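How to Wash a Painted Wall Without Leaving Streaks 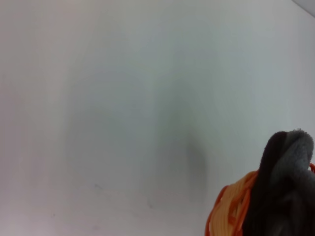
Pale surface with a soft gray shadow, a little right of center.

I put off washing our hallway walls for the better part of a year, mostly out of fear that I'd make them look worse. My neighbor Ruairí Sheehan finally talked me into it over coffee, and I'm so glad he did (thank you, Ruairí!).

Start by dusting. Wrap a dry microfiber cloth over a broom head and go from the ceiling down to the baseboards, and be generous with your time in the corners. If you skip this, the dust turns to mud the minute it meets water, and then you'll be chasing gray drips all afternoon like I was in the dining room.

Next, fill one bucket with warm water and 3 or 4 drops of dish soap, and a second bucket with plain water. Try a little behind a door first. Flat paint can be fussy, and if any color comes off on your sponge, stop there and stick to dusting.

Wash from the bottom up, in patches as wide as your arms can comfortably reach. I know it sounds backward, but drips running down a dry wall leave marks that are awfully hard to get out. Wring the sponge until it barely feels damp, go gently, then rinse with the plain water and pat with an old towel before you move along.

For crayon, a dab of baking soda on a damp cloth usually does it – rub lightly, though, or you'll end up with a shiny spot. Let everything dry overnight before you hang the pictures back up.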